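Allinance Laundry, Plikirport: Gallery

Posted 17/10/2021 by Irfan Pattinasarany

Allinance is the self-service laundry on the ground floor at Cillodstead, in Plikirport. Slamet Lumbantobing runs it, and I look after the web page and the notices. People who are thinking of coming in for the first time will find notes on this page on how things work. The older gallery was taken down when the walls were painted.

The shop opened in March with the washers only. The dryers were connected later. The floor area is small and the machines stand close to the walls, so please keep baskets and bags out of the walkway when the place is busy.

Washers are front-loading. Put the clothes in loosely and leave a hand's width at the top of the drum. A full drum does not rinse well, and it leaves creases that the dryer will not take out. Choose the program first and pay second. The machine will not let you change the program after payment, and Slamet can't change it from the office either.

Dryers are numbered and the number is on a sticker on the front. If you call or write about a problem, give that number. "The one at the end" has been used for three different machines.

The wall by the washers, with the bottles on their shelves, and dryer number 1 with its door open.

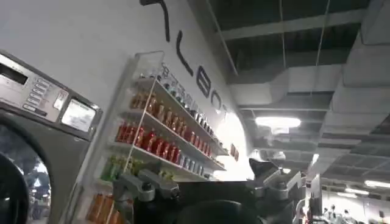
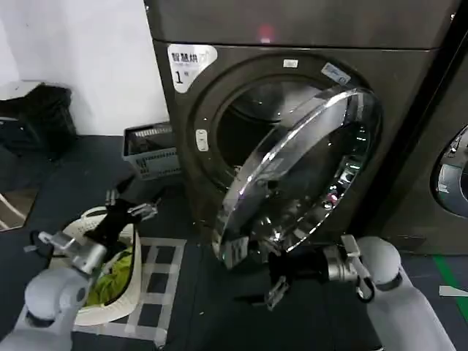

Drying times depend on the load. Shirts and underwear come out well on the short program. Jeans, towels and anything with a thick waistband need the long one. Dark clothes are best turned inside out and dried apart from towels, which shed lint on them. Take the clothes out as soon as the drum stops if you want to skip the iron. The long counter by the entrance is there for folding.

Before you load a dryer, run a hand around the inside of the drum. Socks stay behind up at the back, and a tissue left by the last customer will cover a whole load in white bits. Check pockets too. We have a jar of coins, hair clips and keys in the office, and most of it came out of the dryers.

Close the dryer door until it clicks. If the program does not start, open it and close it again. A sleeve or a strap caught in the edge is the usual cause. Please do not lean on an open door or hang bags from it. A new hinge took 2 weeks to arrive last time, and the machine was out of use until it was fitted.

Prices

Wash, any program: 3000
Extra 10 minutes of drying: 300

The full price list is on the notice board by the door. Prices on the board are the current ones if they differ from this page.

Lost items

Clothes left in a machine after the program has ended may be moved to a basket by the next customer. Anything still in the shop at closing goes into a bag with the date on it. We keep bags for one month. Slamet has the list, which had 158 entries the last time he started a new notebook. Single socks are not listed.

Bedding and large items

Single duvets are fine in the large washer. Double duvets are not, even if you can get the door shut. Pillows should go in as a pair to keep the drum balanced. Rugs with a rubber backing may be washed but must not go in the dryers, and the same goes for anything with foam in it.

If you would rather not wait, Ene next door does drop-off washing and ironing. It is a separate business with its own prices, and we can't take bags in for them when they are closed.

Questions about the machines go to Slamet at the office window. Corrections to this page can be left there in a note with my name on it, and I pick them up when I come in to change the notices.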